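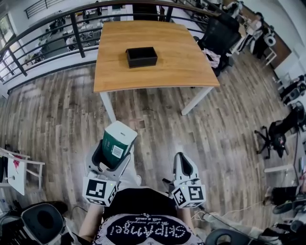
Open-top box

An open-top box is a container with a base and side walls but without a lid. It is used on tables, desks and shelves to keep small things together, or to receive things which are put in and taken out many times in one day. In English it is also called a tray box, a desk bin or, when it is very low, simply a tray. The border between a box and a tray is not fixed. Many sellers use the word "box" when the walls are higher than one third of the shorter side.

Shape and size

Most open-top boxes for the table are rectangular. A rectangular box stands well against a wall or against another box, and it leaves less unused space than a round one. Small models can be lifted with one hand. Larger ones usually have a hole or a folded edge on two sides for the fingers.

Dark colors, mainly black and dark gray, are common in offices. They do not show marks quickly, but a small dark object lying on the bottom can be difficult to see. For this reason some users put a sheet of white paper inside.

Materials

Cardboard is the cheapest material and is enough for light contents. Plastic is easy to wash. Metal boxes last long, but they can scratch a wooden tabletop, and felt pads are often glued under the corners. Boxes of thin wood are sold as well, mostly for home use.

Place on the table

When a table is used for sorting or packing, the box is commonly put in the center of the top, so that it can be reached from more than one side. The articles which wait to be sorted stay outside it. On a writing desk the position is different: there the box is pushed to the back or to a corner, and the center is kept free for work.

A plain table without drawers, for example one with a wooden top and metal legs, is often preferred for packing. The person can stand close to it. If there is an office chair, it is moved to the side during the work.

Putting packaged goods into the box

Small cartons are normally put in with the printed label or barcode facing up or toward the person, so it can be read without taking the carton out again. Flat cartons may also stand on their edge, like books. The following points are usual in packing instructions:

Heavy articles go in first.
Cartons of the same size are kept together.
Nothing should stand so high that it can fall over the wall.
The box is emptied before it is moved to another table.

Standard models

The makers do not follow one common size, and a box from one maker rarely fits exactly inside a box from another. The Staniforth line has 2 heights with the same base, so that the low model can be placed on the high one as a cover. The Avden box, in the catalog under number 107, is sold flat and folded by the buyer. Prunero makes a heavier type with a rolled edge, listed as model 952. The Hasard desk series contains only low boxes, which many users would call trays.

Care

Dust collects on the bottom, mainly in the corners. Plastic and metal boxes are wiped with a damp cloth and left upside down to dry. Cardboard should only be brushed.

See also

Desk organizer
Drawer insert
Letter tray
Packing table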